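Open day at Drendorgate

January, getting on for nine at night

Back from the open day with sore feet and a lanyard I forgot to return. It is blue and has my name on it, spelled wrong. I signed up in a burst of self-improvement before Christmas and then spent the whole month hoping it would snow.

It did not snow. I drove out and parked in the overflow lot, a field with opinions about my shoes. At the front desk they had me sign a form saying I wouldn't touch anything, lean on anything, or sue anybody. The woman ahead of me asked if the coffee counted as anything. It had been sitting in an urn since, I would guess, the founding of the company.

There was a welcome talk. The man who gave it had a slide with 400 on it in enormous type and never said 400 of what. I wrote it down anyway. Then they split us up by sticker color and I went off with the yellow stickers, under the care of one Emlyn Prydderch, who walks backward while talking and only hit one door.

First stop was the room where they do the block work. I had pictured something the size of a car plant. It is an arm at a white table with a few colored blocks, the kind my nephew used to throw at the dog. Prydderch called the setup Altar. I asked if that stood for something and he said it did once.

They let us look at things from the hand's point of view, which is mostly hand. I had not appreciated how much of its own work it must have to look around. I have the same trouble threading a needle, so I felt a certain kinship. There's a pale pad on the inside of the finger for gripping, and Prydderch talked about pads for longer than I have ever talked about anything I love.

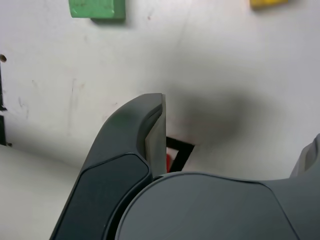 The stacking

The job, as explained to us, is to put one block on another inside a black square. We all nodded gravely. A boy of 7 at the front said he could do that. His father told him to hush, but Prydderch took it well and said yes, everyone's kid can do that, it's been very bad for morale.

I will admit that I got involved. The arm goes along so unhurried that you start holding your breath for it, and twelve grown adults in stickers went completely silent over a toy. When it got to the green one I had my hand on the sleeve of a total stranger. She had hers on the wall. So much for not leaning on anything.

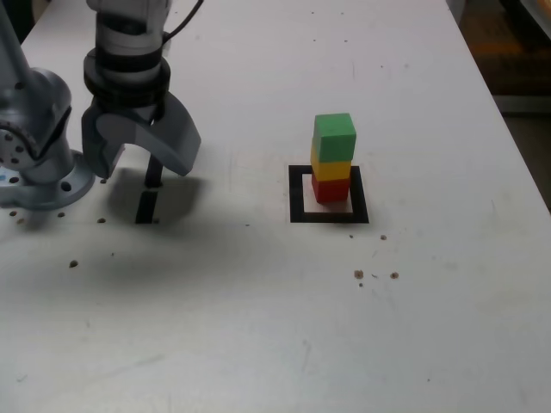 Red, yellow, green, and a little off plumb toward the top. I have paid contractors for worse.

People clapped. I clapped. The arm did not acknowledge us, and I thought that showed some class.

Somebody from the green stickers had wandered in by then and wanted to know when one of these would fold his laundry. Prydderch has obviously been asked this before. He looked at the ceiling a moment and said, "Not this year," and moved us along to the Prosser room, where a thing on wheels was supposed to bring us a tray of cookies. It was charging. We got our own cookies.

After that there was a film about Grevano, with drums. I don't know what Grevano is. I think it may be a gearbox. The chairs were good and I may have closed my eyes through the middle part.

Left at 4, found the car, scraped the field off my shoes with an ice scraper. Told the whole thing over the phone to my sister, who let me get all the way through it and then asked how much it cost. I said the open day was free. She meant the arm. I should have asked that and I asked about the name.

Mail the lanyard back. Call about the gutters.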